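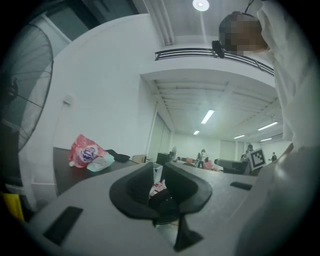 Figure 1. A gripper with two black soft fingers, with a small white item in the gap between them.

Unit 9. Household Packaging and What Happens After It

Course: Materials and Daily Life, Dillitau Evening College
Handout updated December 26, 2022

Please read these notes before the class in April. We will not repeat the basic terms.

1. What we mean by packaging

In this course the word packaging covers everything that is sold together with a product and is not the product. A glass jar is packaging, and so is the paper label on the jar. Students often forget the label, the glue and the cap, but at the sorting plant these small parts make much of the trouble.

We separate three levels. Primary packaging touches the product, for example the wrapper of a candy. Secondary packaging holds several units together. Transport packaging is used between the factory and the store, and the customer usually does not see it.

2. Mono-material and composite

A package made of one material is called mono-material. A package made of layers that cannot be separated by hand is called composite. Many snack wrappers are composite: a plastic film gives strength, and a very thin metal layer keeps out light and air. From the outside such a wrapper may look like simple plastic.

A home test that is sometimes recommended is to crush the wrapper in the hand and then let go. If it opens again, there is a good chance that it is plastic film. Foil stays crushed. The test is useful but it does not tell you which plastic you have.

3. Our reading case: the town of Wurkis

Wurkis changed from one mixed bin to 2 bins, one for dry packaging and one for the rest. The study followed 399 households for 72 weeks. Before the change, most families said that they already sorted "well". The bin checks showed a different picture – paper was sorted well, but composite wrappers were put almost everywhere.

Pay attention to the method in the Vidal report. The authors weighed the bins and did not count the pieces. Light wrappers therefore nearly disappear from the results, although they are a large part of what people throw away each day. The Pramer report uses counting and comes to another order of problem items. Both reports are correct in their own terms, and you should be able to explain why.

4. Terms to know

Residue: the part that is left after sorting and goes to burning or landfill.
Contamination: material that is in the wrong stream, or food left on the right material.
Capture rate: the share of a material that arrives in the correct bin.

5. Preparation for class

Keep your own dry packaging for two days and sort it by level (see section 1). Write down which pieces you could not decide – a short list is enough. Bring the list, but please leave the packaging at home.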